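Chapter 6
Why Citrus Peel Smells: Oils, Rinds and the Life of a Fruit

Dig your thumbnail into the skin of a mandarin and the whole room knows about it! That sharp, sweet burst comes from the peel alone, and the juice has very little to do with it. This chapter is about the outside of the fruit, the part most of us toss in the trash, and I hope by the end of it you'll be as fond of rinds as I am.

We start with the flavedo, the thin colored layer on the outside. It is packed with tiny oil glands, and those glands are what give the peel its dimples. Squeeze a strip of peel near a candle (with an adult or lab partner standing by) and the oil sprays out and flashes in the flame. The main ingredient is limonene, a compound made of just carbon and hydrogen, and you will draw its structure in Section 2.

Under the flavedo sits the albedo, the white spongy stuff. In a grapefruit it is thick and in a mandarin it is thin and stringy, and that is a big part of why a mandarin peels so easily. Albedo is rich in pectin, the same substance that sets marmalade. If you did the jelly lab in Chapter 5, you have already met it.

Color is trickier than it looks. Many citrus fruits need cool nights before the green chlorophyll breaks down and the orange carotenoids show through, so in warm places a fully ripe fruit can stay green. Ohemaa Opoku, who let me wander her grove at Nalelness one March, grows 860 trees and judges ripeness by taste. She handed me a fruit as green as a lime and it was wonderfully sweet.

You will also read part of Stepan Yurchenko's storage notebook from the Torkurora packing shed, where he weighed fruit with the wax left on and with the wax washed off. Look at his numbers before you read his comments, and try to guess which batch lost water faster.

Words to know: flavedo, albedo, limonene, pectin, carotenoid, stem scar.

Before you begin, get hold of a mandarin and a hand lens. Find the stem scar, where the fruit was joined to the tree, and then look over the peel for oil glands.

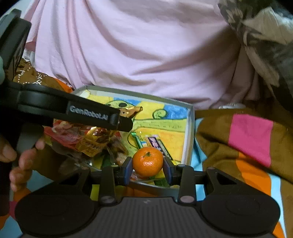 Why does a mandarin dry out faster once its natural wax is washed off?

The wax slows the escape of water through the skin. With less of it in place, water vapor passes out of the peel more easily, and the fruit loses weight and starts to shrivel sooner.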